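# Testing a two-arm cell on a packing chore

Wrapping and taping is a dull job, so people keep asking whether a machine can take it over. I'm not convinced yet. If you want to judge for yourself, set the test up like this.

**1. Lay out the table.** Put the wrap and the tape within reach of both arms, and leave a few everyday things nearby. A bare table flatters any robot.

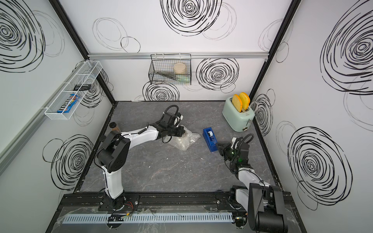
*Both arms over the table, tape dispenser to the right, toaster in the back corner.*

**2. Check the wrist view.** Clear plastic on dark, veined stone is a mean thing to ask of a camera. Look for glare and creases before you blame the grip.

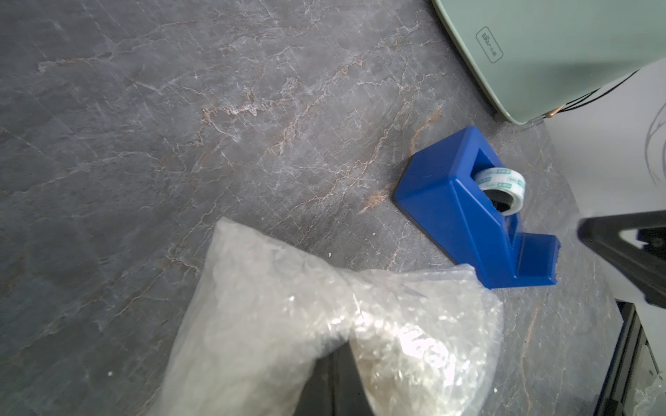 *Wrist view: crumpled clear plastic in front, tape dispenser behind it.*

**3. Bring the grippers together slowly.** Cables need slack here. Watch the elbows as well as the tips – I've seen more trials lost to a snag than to a bad grasp.

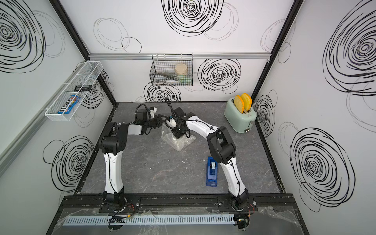
*Grippers close together above the bubble wrap.*

**4. Score it strictly.** Run 40 trials. Count a pass only if the item is wrapped, taped and left alone by human hands. Kaede Ueda at Lerkuvham allows one nudge per trial, and I think that's far too kind.

**5. Time a person too.** Ours took 62 seconds per item. Write that number next to the robot's before you show anyone a video – and don't speed the video up.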